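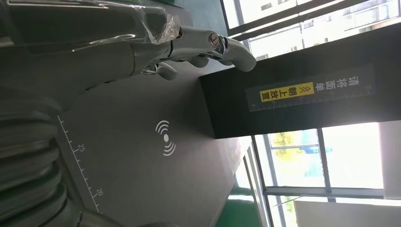
Why do you need so many examples of the same parcel, one visitor asked us last October, when any child understands after two times which side is the label? We have heard this question in many forms and we think it is a fair one, so we begin our page with the answer. A child brings to the table several years of touching things. Our learning system brings only what we recorded for it. If all our recordings show a flat, new bag with the label in the middle, the system will learn about flat, new bags, and it will be lost with the first one which is wrinkled.

## Who we are

Brundar is a small company in Sarnville. We gather examples of handling work for robots with two arms and fingered hands. Our customers train the models. We prepare the tasks, guide the robots through them, check the recordings and deliver them together with our written notes.

We are 17 people. Most of us did not study robotics. Among us there are former parcel sorters, a former piano tuner and two persons who came from translation work, and they are some of our most patient operators. The first weeks of the company we spent in a rented room on Macaraeg Street, where the elevator was too small for the bench and we had to carry it up in parts.

## What we record

At present our main work is parcels. The task sounds simple: take a parcel, find the shipping label, place the parcel so that the label faces up, then pass it on. In practice each of these steps can be done in several ways. Soft mailing bags are harder than boxes. They fold over the label, they stick to the fingers, and when you pull one corner the opposite corner goes somewhere you did not plan.

For every task we write a short protocol before the first recording. It says where the parcel may start, which hand should go first, and what is considered as finished. We change the starting position between the attempts on purpose. We also keep a part of the attempts in which the first grasp was not good and the operator had to correct it. In the beginning we were deleting them, and it was our mistake. A customer explained to us that the correction is often the most useful part of the recording, and we have kept them from that time.

The current parcel collection, which we call Plala, has 3724 accepted examples. It is recorded from cameras at the head and at the wrists, so the same movement can be seen from far and from near.
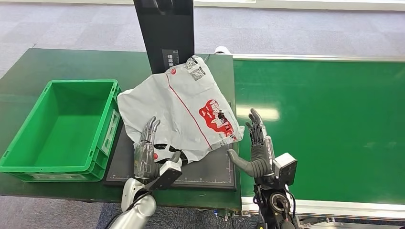
Accepted means that three different people have looked at the example. The first is the operator, who marks immediately if something felt wrong. The second person watches the recording at normal speed and writes one sentence about what happens in it. The third compares this sentence with the protocol. When the three do not agree, the example goes to a separate folder and we discuss it together at the end of the week. Sometimes the discussion shows that the protocol was not clear, and then we must rewrite it and mark which recordings were made under the old text.

The sentences should be in plain words. We write "turns the bag over with the left hand", we do not write "manipulates the object". It took us long to agree on small words such as "push" and "slide", and our internal list of verbs has now 67 entries. New colleagues receive this list on their first day.

## What we do not do

We do not sell models, and we do not promise how well a model will work after training with our data. We can only say how the examples were made, and we say it in detail, including the weak points. Parcels used in our tasks carry no addresses of real customers.

## Working with us

If you have a task and you are not sure if it can be recorded, please write to us with a short description and, if possible, a few of the objects. We prefer to try with your real objects for one or two days before we speak about the price. Operators are also welcome to apply. Experience with robots is not required, but you should be comfortable to repeat a movement many times with attention. The training is paid and is held in our Sarnville office.

*Page last revised 13 Sep 2024*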